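Will a wrist camera cope with plain white tables and towels?

Asked by Rowena Ambrosio, 26th March

Hi all! I'm trying out two wrist cameras, a Vistberg and a Drulton, on a pair of arms with parallel grippers. The job is picking up an orange towel, and I can't decide whether the view is any use when the fingers are wide open and there's mostly white table between them.

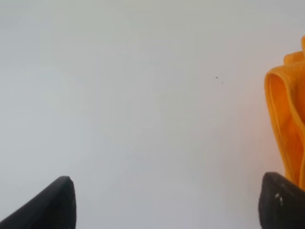
Answers (2)

Seija Koskela
I'd judge it closer in – you want to see whether you can read the edge of the cloth. Ours struggled until I moved the lamp, and then the folds came up lovely. Compare both cameras at the same spot or you'll go round in circles (I wasted most of December on that).

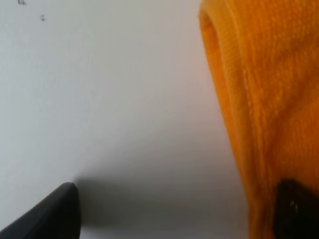 Folded edge of the towel, both fingers in view

Also, keep a fixed camera going alongside. The wrist view is great for the last bit of the reach and hopeless for telling you what the other arm is up to.
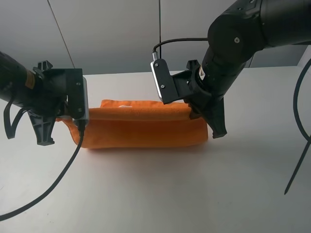

I'd sort the cables before you compare anything else, too. A stiff one tugs on the wrist and you'll end up blaming the gripper – I did, twice.

bautista164
just get the drulton, had mine 2 years no bother. not tried it on towels though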